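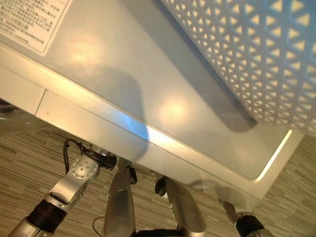 A white perforated basket on top of one of the appliances at Fluvarari.

We're opening our second laundry room in September, and I couldn't be happier! I'm Darius Barbu, and I've run Fluvarari in Gramlow for 18 years – long enough to know that people mostly want somewhere to put their stuff down while they sort socks.

So the new place on Chrysikopoulos Street has wide folding tables, good lights and a basket for anyone who forgets theirs (I bought 279 of them, my wife has opinions). We expect around 1,000 loads in the first month. Doors open at 7 a.m., and the first wash is on me. Come say hi!

Press contact: Darius Barbu, Fluvarari, Gramlow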